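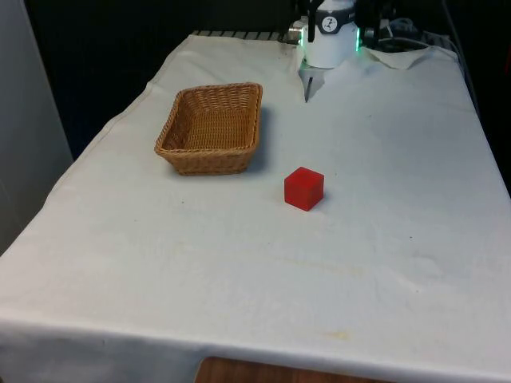 A cloth-covered table with a robot arm at the back.

Rullmont closed the second phase of its Hatham housing project in May with 208 units sold out of 252. The developer holds the land through Geltitz, a subsidiary that also carries the construction debt. Of the units sold, 161 went to buyers who paid in stages over six years. The remainder were bought outright. Rullmont books revenue at handover, so the sales will reach its accounts slowly. A third phase, at Falcão, awaits a road permit.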